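Hukville Robotics Club, progress report no. 2
To: Josiane Royer, Barbier fund
From: Seema Khurana
2022-11-23

Josiane, sorry for the state of this, writing it between two sessions. Proper version with the receipts goes out with the year-end papers. You asked for where we are, where the money went, what's late.

Where we are

Hand-held grippers: built and in use. Students squeeze the lever, the fingers close, the camera on the tool records what the fingers see. Second design, the first one flexed too much at the finger mounts and the pads came together crooked. Noémie Vidal redrew the pads in October as plain rectangular blocks, dark green, two holes in the top of each so they can be taken off and swapped without pulling the whole thing apart. Big improvement. Pad swap used to eat most of a session.

Brass eyelets now in the lever arms. Plastic on pin was wearing out fast, holes going oval, lots of slop. Cheap fix, should of done it from the start.

Recordings: 202 kept so far, out of nearly 800 tried. Sounds bad, it's less bad than it sounds. Most of the early ones were thrown out for the same two reasons, fingers out of view or the student starting to move before the recording did. Since the new pads the keep rate is much better. Target for the grant year was 80 recordings per task, we have that for pick and place (cup) and for stacking. Not for the drawer task. Drawer task hasn't really started.

Training: Didier Ferrand has the first model running on the club computer. Slow. It learned the cup task to the point where the arm goes to the cup and closes, then lets go early about half the time. The students think it's the lighting, Didier thinks it's the labels. Both groups are checking their own idea, write-ups due before the break.

Where the money went

Filament, more than planned. Blame the redesign, every student wanted to print their own version of the pads and I said yes. Eyelets, screws, springs: small. Two spare cameras, bought early on advice from the Lustholm school team who lost one the week before a meet. Arm repair (elbow joint) still not invoiced. Travel untouched so far, all of it is for the Pinorero meet.

We're inside the total. I would like to move a bit from travel to parts if you're ok with that, amount to follow, need your yes in writing.

What's late

Drawer task, see above. We don't have a drawer unit that stays put when pulled. Marcelle Chevalier has offered the workshop bench and some clamps, picking them up after the next session.

Student logbooks. Half are good, half are three lines and a doodle. We now stop ten minutes early to fill them in. Helps a little.

Safety sheet for the arm: written, not signed off. Should of been in your hands last month. My fault, not the students'.

Next

Finish the drawer setup, get recordings going. Recut the cup data with Didier's labels and train agian. One page per student on what they changed and why. Practice run against Lustholm before Pinorero, their room or ours, not settled.

What I need from you: the yes on the travel money, and whether the Barbier name goes on the team shirts or only on the poster. The printer wants to know and I keep putting him off.

You're welcome at any session, just write first so I can put you on the door list. Noémie will show you the gripper, she does it better than me.

Seema
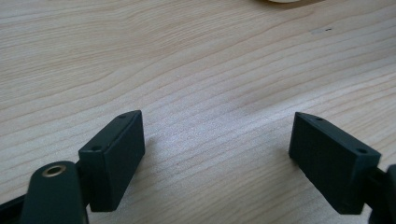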